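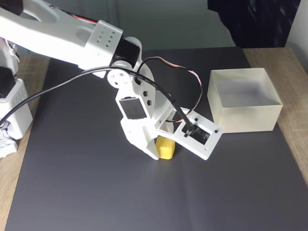 Work surface, May

1/ Notes on cooking dried chickpeas in Laltside tap water. It's hard. Calcium binds to the pectin in the skins, so they stay firm long after the centers are done.

2/ Batch A: 700 g Güneş chickpeas, plain tap water, overnight soak. Skins still tough after 77 minutes at a simmer.

3/ Batch B: same weight, same pot, filtered water, salt in the soak. Soft at 77 minutes. Drained and stopped there.

4/ I changed two things at once, so I can't separate filter from salt. Batch C will be tap water plus salt.

5/ Baking soda also works. I don't like the taste.

6/ Old beans are a separate problem. Check the pack date first.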